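**School alert app won't make a sound when my phone is on silent**

*Skirna*

Our district switched to a new safety alert app in March and I missed the last drill message completely. Phone was on silent in my bag. Is there a way to let just that one app through?

*Elska*

Yes! Go into your phone's notification settings, find the app and turn on critical alerts (mine calls it "override do not disturb").

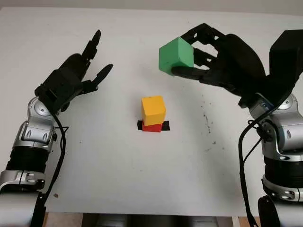

Check the app's own menu too, there's usually a separate volume slider. Then send yourself a test with the phone lying on a bare table, and go stand in the next room.

*Quintero*

Mine never worked until I reinstalled it. No idea why, sorry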